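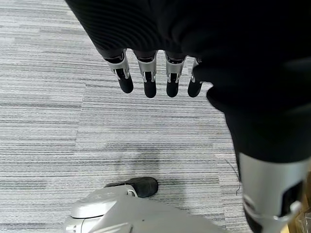

机械手的手指，指尖朝下

Quansah 军事收藏馆：常见问题
最后更新：2024年10月4日

这是私人馆吗？网上有人说是国家级的。
私人馆。“国家级”三个字出自一家旅游网站，我们写信要求更正过，至今没改。展品由 Adjoa Tsikata 的家族陆续收来，2012年后才对外开放。

展品都是真品吗？
不全是。登记在册的有393件，其中24件是复制品，标签上印有“复”字。另有一批勋章来源不清，标签写的是“待考”。您若在别处看到“全部原件”的宣传，请不要当真，那不是我们写的。

院子里那辆装甲车真的上过战场吗？
卖家说上过。我们手里只有一张转让单和一块编号牌，编号与车身对不上。说明牌因此只写车型和年代，不写战史。导游若讲得绘声绘色，您可以请他拿出处。

听说馆里有一把将军佩刀？
有一把佩刀。至于是不是将军的，Gifty Acheampong 查过两次档案，没有找到能把刀和人连起来的记录。刀鞘是后配的，这一点可以确定。

门票多少钱？值不值得专程来？
票价见售票处当日公告，网上第三方卖的“优先入场票”与我们无关，馆里也没有优先通道。值不值得，要看您对什么感兴趣。喜欢军服、野战通信器材和地图的人，一般能看上半天；只想看坦克的，恐怕会失望，馆里没有坦克。

怎么过去？
从 Tilura 坐班车，到 Veketti 路口下，再沿土路走一段。地图软件常把人导到旧兵营的后门，那扇门常年锁着，请按路牌走。雨季土路难走，别太相信“步行五分钟”的说法。

什么时候闭馆？
每年二月整月闭馆清点。其他月份偶有临时关门，告示贴在大门上，网站更新往往慢一步，远道来的请先打电话。

有中文讲解吗？
有一份中文说明册，可在入口借阅。译文是好几年前做的，军衔和火炮口径有几处错误，已经用铅笔改过。语音导览没有中文，应用商店里那款同名软件也不是本馆出的。

可以拍照吗？
展厅内可以，不要开闪光灯，不要用三脚架。文件室不可以。商业拍摄须提前书面申请，口头答应的一律不算数，不管是谁答应的。

孩子能摸展品、戴头盔吗？
只能摸入口处那两顶教学用头盔，都是复制品。其余的请不要碰，包括没有玻璃罩的。

我家有祖父留下的军用品，你们收不收？估价吗？
可以捐赠，也可以寄存，但不估价。市面上有人自称本馆的“合作鉴定师”，收费出证书，我们从未授权过任何人。来之前请准备好照片和您知道的来历，记不清就写记不清，比编一段好得多。收不收由馆里看过实物再定，多数是不收的，库房地方有限。

捐出去的东西一定会展出吗？
不保证。展柜就那么多，大部分捐赠品放在库房。捐赠协议里写得很清楚，请先读第二页再签字。

Brurnetti 基金会资助的新展厅什么时候开？
原计划早已过期。目前屋顶完工，恒湿设备还没有到货。在设备装好并试运行之前，我们不公布日期，别处流传的开馆时间请一概存疑。

馆里真的闹鬼吗？
夜里响的是通风管。

说明牌上的内容有误，找谁？
写信给馆藏登记处，注明展柜编号，并附上出处。只写“我记得不是这样”的信我们也读，但不会据此改牌子。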